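### 4. Load the Keleo cart

1. Put the heaviest items on the bottom shelf.
2. Lock both front casters. The box promises they "never drift." Check them again after 14 days anyway.
3. Tighten each post clip by hand.

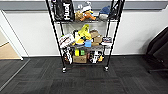 *Fig. 4. Three-tier wire cart, loaded.*

**Note:** Keleo rates each shelf at 20 kg. We could not find out how that was tested, so stay well under it.

**Caution:** Do not move a full cart over a door sill, whatever the leaflet says.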